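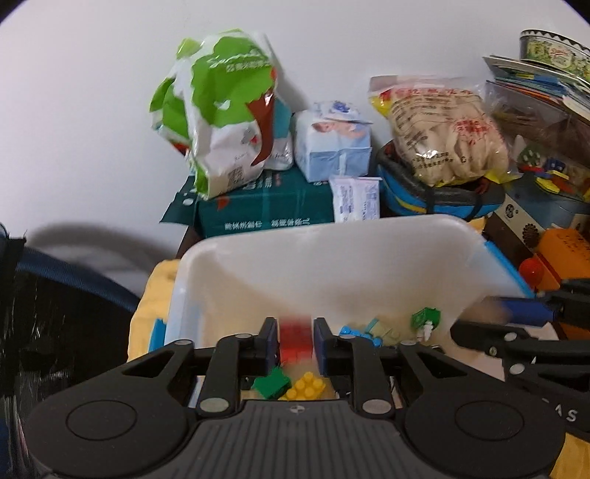
*Loose bricks in the blue-rimmed bin, with the shelf-less corner behind it. May.*

## Toy and household sort: progress report to Ferreira

Prepared by Birdie Park for Mutua Swai

**Where we are**

When you agreed to fund the Terness playroom, the plan said that all loose toys would be sorted, checked and put into labelled bins by the end of the second month. We are at the end of the second month. The toys are in bins. Some of the bins contain the toys we said they would.

The building bricks have had most of our attention. We took in 176 bags and boxes of donated things, and 58 of them had bricks somewhere inside, often at the bottom and once in a teapot. Everything brick-like now goes into the white bin with the blue rim, in all colours together. The original plan had them sorted by colour. Two afternoons of that convinced us that any child would undo it before the kettle boiled, so we have dropped it and moved the hours over to checking for cracked pieces. Please treat this as a change to item 2 in the agreement.

**What is slower than planned**

The corner behind the bricks. It was meant to be clear by now and it has become the place where things wait for a decision. At present it holds a teal cardboard box, a light blue package with a baby's face on it, a crumpled green and white bag, a clear bag of what may be noodles and may be snacks, and a round black and blue cushion which the bag has taken over as its own. There is also a patterned tin lid on a pile of books or cards. I have asked after the tin.

Food is outside our remit, so anything edible will go to Wekik, who have a proper cupboard and a rota. Baby things go to the Fostaten parents' group. Both have said yes in principle, and I have learned to ask again in practice.

The clear tub of small colourful toys under the books needs its own check. Small parts are kept away from the under-threes' side of the room, and I would prefer one person to go through the tub slowly than four people to do it over biscuits.

**Money**

We have spent the bin budget and nothing from the shelving budget. The shelves are on order. The supplier first quoted for a wall 18 centimetres shorter than ours, having been given the measurement by me. The corrected quote is within what you allowed, and the delivery charge was the same, so my tape measure has cost the project only some dignity.

Printing for the labels is still to come. I would like to hold it back until the shelves are up, as the last set said "Puzzles (complete)" and had to be withdrawn.

**Next month**

- Finish the brick check and close the bin to new arrivals
- Empty the corner, cushion included
- Put up the shelves and move the books on to them
- Send Wekik and Fostaten their boxes, with a list in each

**One request**

The agreement has us handing over the room at 9 in the morning. Could we make it noon? The room gets its floor washed first thing, and I would like you to see it with the bins back in place – they spend the early part of the day stacked in the corridor.

Receipts are in the usual folder, in date order apart from the two I found later.

Birdie Park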